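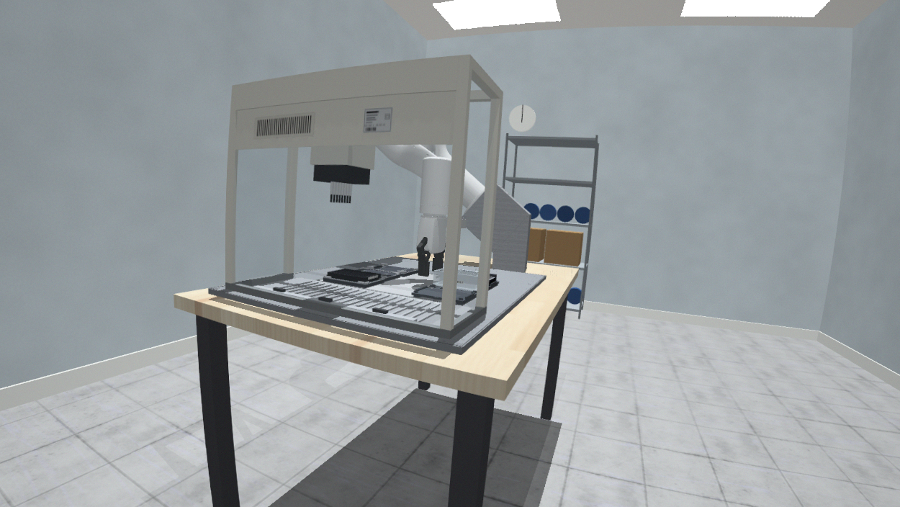 Marama Ngata 的意见是，别写什么预算教程了，找三家供应商要报价，挑中间那家，剩下的时间拿去做实验。她说采购表格填得再细，最后还是要看谁的工程师肯接电话。

后半句我同意，前半句不行。挑中间那家，前提是三份报价报的是同一样东西。我经手过的移液工作站报价，还没有哪两份能直接并排比较。有的把台面载架算在主机里，有的把载架、夹爪、软件授权拆成二十多行，还有的干脆在末尾写一句“集成费用另议”。“另议”两个字后面跟着的数，往往比你年初批下来的机动经费还大。

下面的步骤适用于这样一种采购：一台开放式台面的移液工作站，旁边配一条机械臂负责搬板，放在普通实验室里，由没有专职自动化工程师的小组来用。如果你们要上的是整条封闭产线，这页帮不了多少。

第一步：先写清楚哪一段工作要交给机器

不要写“提高通量”。这四个字供应商最爱看，因为什么配置都能往里装。要写成一句能验收的话，例如：从板架取板，放到台面指定位置，加样，取走，放到下一台设备的入口。中间哪几次由人来放，也写进去。

然后数一数这段工作每个月要做多少块板。我们组当时报的是每月 313 块，这个数来自过去的实验记录。供应商建议我们按每月 4000 块来规划，理由是“留出增长空间”。我请他们说明增长从哪里来，没有得到答复。如果没有人能说出多出来的样品由谁送、由谁分析，就按现有的数做预算。

第二步：把移液和搬板分成两笔账

这两件事常常打包出售，其实完全可以分开评估。移液头决定你能不能做这个实验，机械臂决定你要不要站在旁边。很多小组真正缺的是前者，却被后者的演示视频打动了。

分开以后问自己：如果只买工作站，搬板由人来做，一个班次里要起身多少次？我们算下来，大部分流程每隔 20 分钟才需要动一次板。为这点事配一条机械臂，说得过去的理由只有夜间运行。而夜间运行又牵出另一串问题：耗材够不够撑到早上，卡住了谁来处理，楼里让不让无人值守。这些没有答案之前，机械臂那笔账先放着，写成第二期。

第三步：量桌子，量完再量一次

样本上给的占地面积通常是主机底座的尺寸。你要的是下面这些：

台面向两侧和后方伸出的部分
机械臂底座的位置，以及它转到最远处时扫过的范围
人站着换耗材需要的空隙
电源、气路、数据线从哪一侧出来
后面的货架还能不能正常取东西

桌子本身也要查。木质台面不是不能用，但要问供应商对承重、水平度和振动的要求，并且让他们写在报价附件里。口头说“一般的桌子都行”不算数。Stetislow 的销售跟我说过同样的话，后来发来的安装条件里多出一张专用底座，单独收费。

第四步：要求先做仿真，但别把仿真当验收

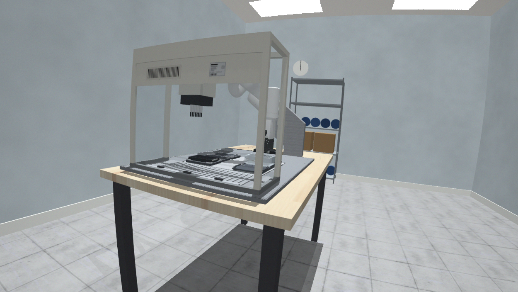
现在几乎每家都愿意给你做一个三维仿真，Pernarero 和 Trukus 都主动提过，有的免费，有的从合同款里扣。我的看法是值得要，前提是你提出具体问题。不提问题，你拿到的就是一段漂亮的动画，适合放进汇报，不适合用来花钱。

可以拿仿真来查的事情不少：机械臂从后面伸进来时会不会碰到立柱，夹爪能不能够到最里面那个板位，移液头降下来时手臂要退到哪里，放高一点的容器之后路径还通不通。请对方把你实际要用的耗材尺寸输进去，不要用他们库里的标准件代替。我们有一种储液槽比标准件高出一截，换进去之后，原来的路径就得重排。

仿真查不出来的事情更贵。板子边缘有毛刺，夹爪夹偏；封膜没撕干净；吸头盒变形；液体挂壁；有人路过时把载架推歪了一点。这些在屏幕上都不会发生。供应商拿仿真里的节拍时间来承诺通量时，请他把这个数写进验收条款，并注明用你的耗材、在你的房间里测。愿意写的，继续谈。说“仿真和实际会有差异”的，那就请他给出差异的上限。

第五步：列出报价单上没有的钱

我把自己漏过的项目都写在这里，顺序没有讲究。

专用吸头。有些主机只认自家的吸头，单价看着不高，按全年用量乘出来再看。
第二套夹爪手指。磨损件，等坏了再订，机器就停在那儿等。
软件授权的续费。问清楚到期以后是不能升级，还是不能开机，两者差得很远。
培训。通常包含的人数很少，人员一换就要重新付费。
搬迁。换一个房间要不要原厂来人重新校准，费用怎么算。
防护。有机械臂就要做风险评估，开放式的框架可能还要加围挡或光幕，先问本单位的安全部门，不要问销售。
自己人的时间。调试一条流程占掉一个熟手多久，这笔钱没有发票，但确实花掉了。

第六步：做一张五年的表

横着写年份，竖着写上面所有项目，再加主机和保修。第一年总是最难看的，所以很多申请书只写第一年，批完了再说。我劝你把后面几年也写上，哪怕审批的人不想看。保修期结束后的那一年，费用常常会跳一下，事先知道总比到时候去借别的课题的钱要好。

表做完以后，另做一行：什么都不买，继续手工，多请半个人。这一行要认真算，别故意算高。我们第一次做的时候，手工这行在前 3 年都比自动化便宜，项目因此推迟，先只买了工作站。Delwyn Harawira 当时很不高兴，认为等下去只会更贵。后来价格确实涨了一些，可我们也弄明白了有两条流程根本不适合上机，这部分钱省了下来，两边相抵，我到今天也说不准谁算得对。

第七步：谈付款节点

常见的写法是签约付一部分、到货付一大部分、验收付尾款。尾款太小，验收就会拖。我的做法是把到货那笔压低，多留一些到验收，并且把验收拆成两次：第一次用水和空板跑，第二次用真实流程连续跑。两次之间允许对方调整，但第二次要从头跑到尾，中途有人伸手帮忙就不算通过。

Shin 的合同模板里把“培训完成”等同于“验收完成”，看到类似的句子请划掉。签字的人往往是在培训结束那天下午，顺手就签了。

关于演示

去看演示的时候，带上自己的板和自己的储液槽，请对方当场换上。观察换一种耗材要改多少参数，改的人是应用工程师还是销售，改完是直接运行还是先空跑一遍。再请他们故意少放一块板，看机器怎么报错，报错之后能不能从中断的地方接着做。只看顺利运行的那一遍，和看宣传片差不多。

如果对方说当天不方便换耗材，就约下一次。下一次还不方便，把这家从表里拿掉，不用写理由。

表格模板我没有放上来，各单位的科目编码不一样，套用别人的反而容易漏项。按上面的条目自己建一张，一个下午够了。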